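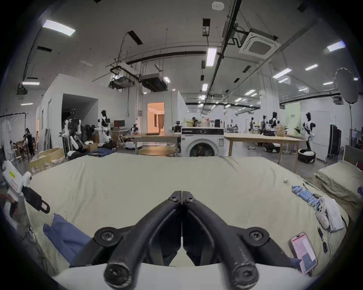

Does "wrinkle-free" on a set of cotton sheets mean anything at all, or is it just a word they print on the package? I've now bought three sets from three different sellers that promised it, and I'm starting to feel like a sucker. The sheet in the photo is as wrinkled as anything my grandmother ever slept on, and she never paid extra for the privilege. The latest set is from Dremgate, which calls the finish "Palon" and says it "relaxes the fibers overnight." I asked their customer service what that meant and got the same sentence back with a smiley face.

I'm not a careless launderer. I wash sheets by themselves in warm water with regular liquid detergent, shake them out before drying, and pull them the minute the buzzer goes. The package says low heat, so I use low heat. It also says "801 thread count," and I have my doubts about that too. The fabric feels heavy and a bit slippery, nothing like what I'd expect for the money. 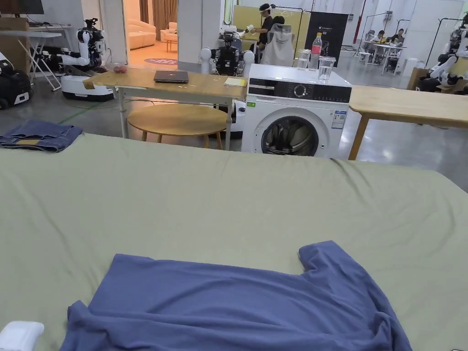 I've already tried a dryer ball (noisy, no difference) and a capful of vinegar in the rinse (the room smelled like pickles, no difference). A coworker swears by a spray called Cleltus that you mist on after making the bed. It was $13 for a small bottle, and as far as I can tell it's water with perfume in it. You get the bed damp, you smooth it by hand, and it looks better. I could do the same with a tap.

So, two things I'd like to know. Is there a real treatment behind the wrinkle-free claim, and does it wash out? And is there any point paying for a high thread count if I mostly want something that lies flat? Please don't tell me to iron. I know how to iron. I'm trying to get out of it.
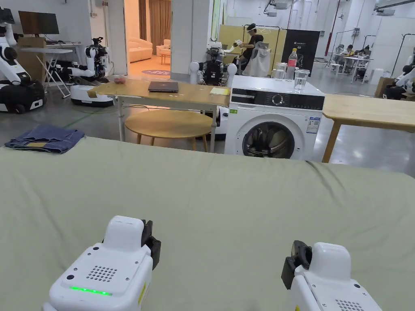
One more detail in case it matters: I have a front loader and a vented electric dryer, both about average size. A queen set fills maybe half the drum. Our water is hard, but I've never had towels come out stiff.

Leif Ravn

threadbare_in_ohio

There is a real treatment. Cotton wrinkles when the bonds between its fibers break and set again in a new position, and moisture helps that along. Easy-care finishes use a resin to tie the fibers together so they go back closer to where they started. For a long time those resins were mostly formaldehyde-based, and plenty still are, though the amounts are usually a lot lower than they used to be. It's also why some new sheets have that sharp smell out of the bag.

What I can't tell you is whether your particular set has any of it. A trade name like the one you quote tells you nothing. If the seller can't say "resin finish" or name any kind of process, I'd assume it's a softener that goes away in the first few washes. A proper finish lasts much longer, but it does fade, and chlorine bleach is hard on it.

On thread count, your doubts are fair. Once you get into the high hundreds, the number is often reached by counting each ply of a twisted yarn as its own thread. It doesn't make the cloth any flatter. Slippery and heavy sounds like sateen. If you want crisp, look for percale, but be warned that untreated percale wrinkles like crazy. The thing that really cuts wrinkles is polyester in the blend. A lot of people don't want to hear that, and I don't love sleeping on it myself.

Things to check before you spend more:
– Fiber content on the sewn-in tag, which may differ from the front of the package
– Washer spin speed. Try one step down. High spin sets hard creases
– Whether the fitted sheet is swallowing the flat one in the dryer. Stop it halfway and untangle

mopsy

just buy better sheets. mine are from Bjarnason, $33 on clearance, and they never wrinkle. no idea what the thread count is

Gil's Laundry Corner

I'd go along with the first answer except for the spin speed. I tried every setting on mine and saw no difference I'd swear to. What did help was taking the sheets out slightly damp and putting them straight on the bed, then pulling the corners tight. You have to leave the bed open until they finish drying or it gets musty, so do it in the morning. I wouldn't do it in a humid house.

Also, how deep is your mattress? If the fitted sheet has pockets made for a thick mattress and yours isn't, you'll have slack on top whatever you do in the wash. People blame the fabric for that all the time.

Leif Ravn

Checked the tag. It says 100% cotton and not a word about a finish, so I suppose I have my answer on that. Mattress is ordinary depth and the pockets are the deep kind, so Gil may be onto something, although the pillowcases wrinkle too and they haven't got pockets. Stopping the dryer halfway helped a little. Not convinced on the damp method, but it's free, so I'll give it 29 days and see if I still own an iron. To mopsy – is that the cotton or the blend?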